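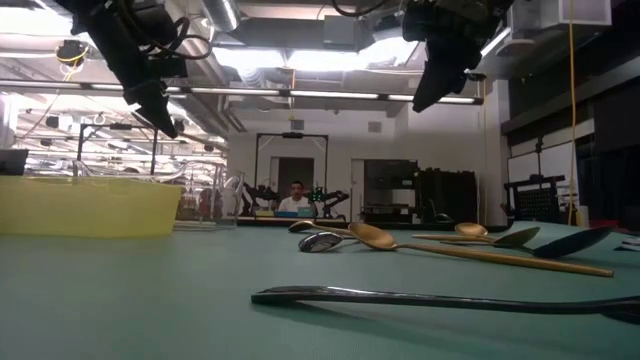

Collecter des démonstrations de tri de couverts avec deux bras

Mis à jour le 2022-08-16

Cette page décrit la procédure suivie pour la tâche « couverts vers bac » du jeu Goltano. Elle suppose que les deux bras sont étalonnés et que l'enregistreur Skiren est installé sur le poste. Pour l'étalonnage, voir la page précédente.

1. Définir la tâche avant d'enregistrer

Une démonstration correspond à un seul épisode : départ en position de repos, pinces vides, couverts sur la table, bac à gauche. L'épisode se termine quand l'opérateur a ramené les deux bras au repos. Ne pas enregistrer plusieurs tentatives dans le même fichier, même si la première a échoué au bout de quelques secondes.

La consigne textuelle est saisie une fois par série et reste identique d'un épisode à l'autre. Toute variante de formulation va dans le champ « paraphrase », jamais dans le champ principal.

2. Préparer la table

Régler la vue fixe de façon que le bac soit visible au moins en partie et que les deux pinces entrent par le haut. Les objets à l'arrière-plan peuvent rester en place. Les postes voisins aussi : le modèle devra de toute façon fonctionner dans une salle occupée.

Disposer les couverts sans les aligner. Varier l'orientation des manches, laisser certains cuillerons se toucher ou se recouvrir, et mélanger les finitions. Les métaux polis posent le plus de difficultés, leurs reflets changeant à chaque déplacement du bras. Il faut donc en inclure dans toutes les séries, y compris celles qui comptent peu d'objets.

3. Enregistrer une série

Une série comprend 30 épisodes. Lancer l'enregistreur, attendre que les horodatages des flux soient stables, puis valider le départ au pédalier. Le bras gauche sert de préférence aux objets proches du bac, le bras droit aux autres. Le passage d'une pince à l'autre est autorisé s'il se fait au-dessus de la table.

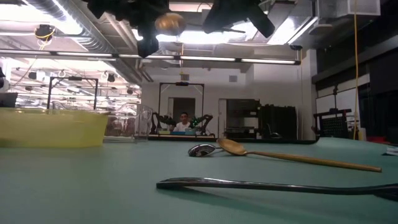 Entre deux épisodes, redisposer les couverts à la main, bras au repos. Faire varier aussi le nombre d'objets : une politique entraînée uniquement sur des tables chargées a tendance à continuer de chercher quand il ne reste presque rien à saisir. Nous réservons 3 épisodes par série aux tables peu garnies.

Saisir les cuillères par le manche, près du cuilleron. Une prise à l'extrémité fait pivoter l'objet pendant la levée et produit des trajectoires difficiles à imiter. En cas de chute, deux possibilités :

— l'objet retombe dans la zone de travail : le reprendre et poursuivre, l'épisode est marqué « reprise » ;
— l'objet sort de la zone : arrêter, marquer « échec », conserver le fichier.

4. Contrôler les fichiers

Le script Kuroda relit chaque épisode et signale les images manquantes, les sauts articulaires et les écarts de synchronisation. Le seuil par défaut est de 37 ms entre la vue fixe et l'état des bras. Au-delà, l'épisode est exclu automatiquement.

Le contrôle visuel reste nécessaire. Parcourir la vue fixe en accéléré et vérifier que le début et la fin sont bien des positions de repos. Les hésitations courtes sont acceptables, les pauses longues doivent être coupées dans l'éditeur avant l'export.

5. Exporter

L'export vers Jastell se fait par série complète. Les épisodes « échec » partent dans un répertoire séparé : ils ne servent pas à l'imitation mais au classifieur de réussite. Le lot actuel compte 303 épisodes retenus après contrôle. Noter dans le fichier de série l'opérateur, la version de l'étalonnage et tout changement d'éclairage.

Si une pince a été démontée entre deux séries, refaire l'étalonnage avant de reprendre et incrémenter le numéro de version.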